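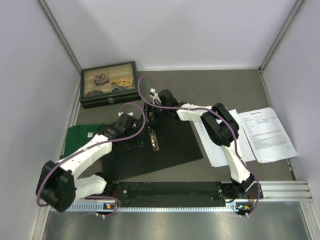

Two arms are better than one (mostly)

Think about opening a folder. A proper one, with a cover and metal bits inside to hold the paper. One hand holds it still and the other hand lifts the cover, and you probably did it this morning while thinking about lunch. Now try it with one hand behind your back. Go on, I'll wait.

Slid all over the desk, didn't it? Mine shot off the table and landed on my foot.

That's pretty much why the Gridach comes with 2 arms. It's a robot kit from a company called Matos, and I've been trying it out at the Noledham maker space for the Kusness kids' pages. I want to tell you how it works, what it's good at, what it's terrible at, and whether I'd save up my pocket money for one. (I don't get pocket money any more, but you know what I mean.)

What's an arm made of?

Have a look at your own arm. You've got a shoulder where it joins on, then a long bit, then an elbow, then another long bit, then a wrist, then a hand. A robot arm copies a lot of that. The long bits are called links, and on this one they're white. The bendy bits are called joints, and those are black, so it's really easy to see which is which. When you're building something for the first time, that's a big help!

The elbows are huge. That was the first thing I noticed. They look like they belong on a much bigger robot. There's a motor in each joint, and the motor has to lift everything that comes after it – the forearm, the wrist, the gripper, and whatever the gripper is holding. Hold a book out with your arm straight for a minute and you'll feel the same problem in your own shoulder.

At the end of each arm is the gripper, the robot's hand. It doesn't have five fingers like yours. It pinches. If you put on a pair of thick mittens and try to pick up a coin, you'll get a pretty good idea of what life is like for a gripper.

And then there are the purple cables. I love the purple cables. They run along the outside of the arms in big loops, and when I first saw them I thought somebody had put them on wrong. Why not pull them nice and tight? Well, bend your elbow while wearing a jumper that's too small. Feel it pull? A tight cable would do the same every time the arm moved, and sooner or later it would pop out or snap. The loops are there so there's always a bit spare.

How does it know what to do?

It doesn't, to start with. Fresh out of the box, the Gridach knows as much about folders as a goldfish does.

You teach it by showing it. There's a pair of handles you hold on to, and when you move your hands, the arms move too. So you open a folder using the handles and the computer remembers what you did. Then you put the folder back somewhere a little bit different and do it again. And again. The booklet says to do each job 100 times before you let the robot have a go by itself, and yes, I groaned when I read that too.

I asked if I could get away with doing it less, and of course I tried. After a short go, my robot was very good at opening one folder sitting in one exact spot. Then I bumped the table and it very carefully opened some air.

So you have to show it lots of versions. Folder straight, folder crooked, folder near the edge, folder with papers beside it. If you've ever learned to catch a ball, it's the same idea. You didn't learn from one throw. You learned from high ones and low ones and the one that hit your sister.

Why put all that other stuff on the table?

A tidy table is easy and real tables aren't tidy! Mine at home certainly isn't. So once the robot has the hang of a job, you add more things. Some good ones to use are:

A black folder. It's nearly the same colour as the dark table underneath, so it's harder for a computer to work out where one stops and the other starts. The shiny gold-coloured metal part inside makes it trickier again, as shiny things look different whenever the light changes.

Sheets of printed paper. Paper is thin and flat and there's hardly anything to grab. Try picking up a single sheet with two pencils.

Something made of fabric, like folded clothing. Clothes are the worst. A folder is always folder-shaped, but a bit of green fabric can be any shape it likes, and it's a new one every time you touch it.

A box with a see-through lid. You and I know there's a lid there even though we can look straight past it to the things inside. A robot has to learn that you can't reach through it.

Why does it live in a booth?

The work table has pale walls around it, a bit like a very plain puppet theatre. Plain walls mean there's less for the computer to get muddled by. If there were posters, and people walking past with sandwiches, it would have all of that to sort through before it even got to the folder.

The walls remind you where your hands shouldn't be, too. The arms aren't super strong but they don't know you're there, and a pinch is a pinch. The rule at Noledham is that the grown-up presses the green button, and while it's lit, everybody's hands stay on our side of the rail. If you have long hair, tie it back.

What I liked

It's out in the open. You can see the little electronics boards at the bottom of the arms and the red wires coming out, and when the booklet says "this wire goes to that motor" you can follow it with your eyes. Lots of kits hide everything under a plastic shell and I always end up wanting to pull the shell off.

I liked that it's slow. There's a speed setting with a snail on it, and on snail you can see each joint taking its turn.

And the first time it opened the folder without me touching the handles, I did a little dance. It took ages and it nearly missed. I didn't care!

What I didn't like

The booklet. It was written by someone very clever who has never met a kid. There's a page about "calibrating", and all that means is telling the robot which way is straight. It could have just said that.

Also the small screws. There are a lot of them and they're nearly the same size, so sort them into a muffin tin before you start or you'll be sorry, and check under the table when you're done. We found one in the carpet on Monday.

Also, you need room. The arms reach right across the table and you can't pack them up between goes without having to do the calibrating page again. If your desk is in your bedroom, that's your homework spot gone.

Who is it for?

Matos says ages 9 and up, with a grown-up. I'd say that's right for teaching it jobs using the handles, which is the fun part. For putting it together I'd want someone older doing a fair bit of the work, and I'd spread it over a few weekends.

It costs $474, and that's without the booth. For most families that's a lot of birthdays. I think it makes more sense for a school or a library to buy one and let everybody share. Ask yours if they've got anything like it. At Noledham you can book a turn, and there's usually a line-up after school, so get in early.

Try it at home without a robot

You need a partner, two pairs of kitchen tongs, a folder and a scarf to use as a blindfold.

Person one is the robot. They hold a pair of tongs in each hand and put on the blindfold. Person two is the teacher, and can only use words. The job is to open the folder and then close it again.

You'll find out fast that "move it over a bit" is a useless instruction. Over which way? How big is a bit? Try "left hand, one thumb's width toward the window" and see if that goes better.

Then swap. When you can do the folder, try folding a tea towel. We never managed the tea towel.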